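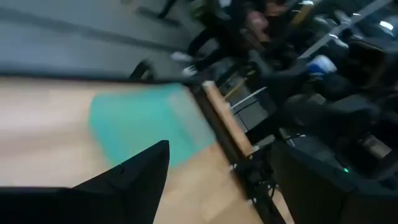 Grippers again: Zevora v Skandusis

Posted in May | Print | E-mail this to a friend

So I've finally had both grippers on the same arm for long enough to have an opinion! The Zevora came first, on for seven days of nothing but cloth folding, then the Skandusis went on with the same controller and the same wrist camera.

The Zevora closes faster and it's lovely with anything hard. Cloth is another story – it kept pinching thin air just above the fabric, and I had to drop the approach height by 6 mm before it would grab a corner at all. The Skandusis is slower (and noisier, sorry to everyone in the Bresau workshop) but it gets under an edge much more happily. More than 3,000 grasps between the two and I'd pick it for fabric every time.

The wrist camera still bugs me. Any quick swing of the arm and the picture goes to mush, so I've capped the wrist speed and shortened the exposure, and now everything's a bit dark. More light, I suppose.

Next up is the Ankrah controller, if I can get its driver to build. Seven tries so far and it dies at the same step.

Print this post | E-mail this post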